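Hywel Beddoe keeps his allen keys in a mug and his tea in a beaker, and has only once, he says, got them the wrong way about. He looks after a two-armed bench robot on an upper floor, where the trees outside are a good deal lower than he is and the machine has the best seat by the window. His job title at Zinorik mentions integration. "It means I'm the one with the screwdriver," he says.

The arms are silver, the grippers are black, and the bench between them is whatever people have left on it. I had come to ask how such a thing is kept going once the people who sold it have gone home, and had rather hoped for something dramatic. Beddoe offered me the fingers.

"Everybody looks at the arms," he said. "Visitors want to know how strong they are and can they play the piano. The arms are fine. I've hardly touched them since August. All the trouble I have in life is in the last few inches."

The last few inches are where the gripper fingers live, two to a hand, and they have to close on things that would prefer not to be gripped. Paper and card are the usual culprits. Before he lets the machine near anything else he makes it fumble with some packaging, and watches what the wrist camera makes of it. 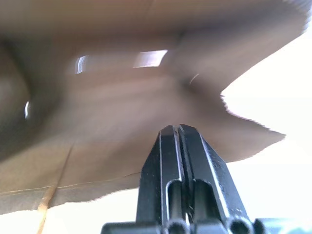
"Card is honest stuff," he went on. "It folds where it likes, it's shiny in one place and dull in the next, and it'll tell you in a second if your fingers don't meet square. If one's a hair forward of the other, the sheet twists as you close. People see the twist and go straight to the software. I had a lad spend two days in the software. It was a screw."

The lad was Prys Humphreys, now sitting across the corridor, who confirmed the story with the air of a man who has been asked to confirm it before. "It was two screws," he said.

The setting-up routine is written on a sheet which Beddoe calls the Mathias, after the firm he learned it at. It has 16 steps, and he does them in the order printed except for the sixth, which he does first. I asked why the sheet had not been changed. He looked at me as though I had suggested moving the building.

It begins with the power off and a cloth. The inside faces of the fingers get wiped, then the slots, then the tips, and the cloth is inspected. "You wouldn't think there'd be much dust in an office. Cardboard sheds. It gets up in the slots and sits there." After that he closes the fingers by hand and holds a torch behind them. Light through the gap should be an even line from top to bottom. If it is a wedge, out come the keys.

Then the wrist. The mounting plate and the clamp behind it have to sit exactly where they sat the last time, or every position the machine has learned is off by whatever they have moved. He nips the clamp up, has the arm wave about for six minutes, and nips it up again.

"It always takes a bit more the second time. Always. I used to think I was weak."

Cables come next, and on cables he is close to religious. They must hang in a loop that is generous enough for the wrist to turn and mean enough not to catch on the table. He has opinions on cable ties that I agreed not to print. The previous set of leads, bought from Gruvero at what he describes as a bargain, went stiff, and the arm spent a fortnight being tugged gently off course by its own wiring.

"You'd send it to a point and it would get there and then sort of sigh," he said. "Prys thought it was the motors."

"I did think it was the motors," said Humphreys, from across the corridor.

Only when all that is done does he bring both hands in over the table with something between them. A paper bag is his favourite — flat, light, and with a handle that never lies in the same place. One gripper is sent in open and the other shut, and he checks each against what the log says it should be doing. A hand that reports itself closed when it plainly isn't will cause more grief, in his view, than one that won't move at all.

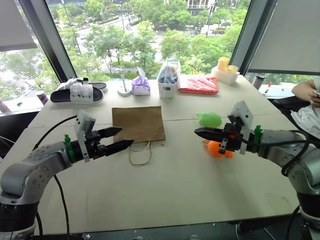
*Left gripper open, right gripper closed, with the paper bag between them.*

The log itself is a hardback notebook. There is a proper system for this, called Skalleo, which sends him reminders, and he fills that in too, afterwards, from the notebook. He was on page 207 when I visited. Most entries are a line long. One from the summer reads, in full, "Clunk." The entry beneath it reads "Not clunk. Door."

I asked what he would do differently with a second machine. He thought about this for longer than he had thought about anything else, and went to put the kettle on while he did so.

"I'd mark the clamps," he said when he came back. "First day, before anyone's touched it. A line in paint across the clamp and the wrist, so you can see at a glance if it's crept. I did these late, so all my line tells me is where it was when I got round to it." He drank some of his tea. "And I'd hide the good allen keys."

Humphreys asked, across the corridor, whether that was aimed at anyone. Beddoe told him step nine wanted doing, and that he could bring the torch back with him when he came.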